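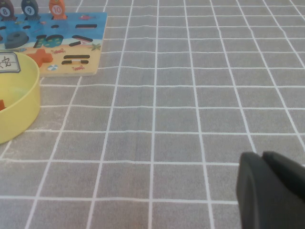 **Wrist camera keeps losing pieces near the board — mount, cloth or calibration?**

Posted by Dénes Oláh, 28/09/2018

Hi all! I look after one small arm at Grandevine (we call it the Griller, long story, blame the first motor it had). It's a two-finger gripper with a little camera at the wrist, and the job is picking up the number puzzle pieces and putting them back in the board. Fish, plus sign, all that. It ran fine through the summer.

Then I swapped the fingers, and now it comes down short. Out over the open part of the cloth it's good. Over by the board it's off by almost 8 mm, always toward the gripper side, and it pinches air next to the plus. I've redone the hand-eye calibration twice using the grid on the tablecloth as my target and got a different answer each time, which is driving me a bit nuts. Joint zeros look OK, and I checked the tool length with calipers.

Do I need a new camera mount, or am I missing something dumb? The bracket is the Tuominen one, printed, four screws. The fingers are the matte black ones with rounded backs, if that matters.

---

**Reply from Tamás Deák** (marked as helpful)

Stop calibrating on the cloth! I did exactly this for a whole February and I still get annoyed thinking about it. Look at your white lines across the middle of the table, they wander where the fabric ripples. Your solver thinks those lines are straight and flat, so it bends the camera pose to make them fit. Smooth the cloth with your hand and you get another answer, which sounds a lot like your two results.

What I'd do, in this order:

1. Power down and check the bracket screws. You had the fingers off, so you probably leaned on the camera while you were in there. Mine had 2 loose out of four.
2. Print a checkerboard, glue it to something stiff (I use a scrap of glass) and lay it on top of the cloth.
3. Take your poses with the wrist tilted different ways. Straight-down shots only will give you a lousy depth number. Get some over the puzzle board too, at that height.
4. Redo the tool center point after the camera, using the new fingers. Calipers give you the length but they won't tell you if the tips sit a hair to one side.
5. Test on one piece near the board and one near the base before you let it loose on the whole set.

Also, the board is thicker than the cloth. If your pick height is still taken from the tabletop, then anything sitting on the board is closer to the lens than the software thinks, and it'll land off to the side. That alone could be a good part of your 8 mm — check it before you buy anything.

The cloth is fine to leave down, by the way. I like it for eyeballing whether the arm has drifted. I just don't let it do any math.

---

**Reply from fovotmont_bench**

had same thing, was the cable. wrist cable too tight and it pulls the camera when the arm reaches far. give it more slack, worked for me. ours needed a new one at 4000 cycles anyway

---

**Comment from Dénes Oláh**

Screws were snug except one, so I did that up and put a drop of the blue stuff on it. Pick height WAS from the tabletop, ugh. I've changed that and the error near the board is down to 2 mm. Haven't done the checkerboard yet, I need to find something flat to glue it to. The cable does look a bit short at full reach so I'll redo the clip while I'm at it.

Tamás, do you lock exposure when you take the poses or leave it on auto?

---

**Comment from Tamás Deák**

Lock it. And turn off autofocus if yours has it, same reason.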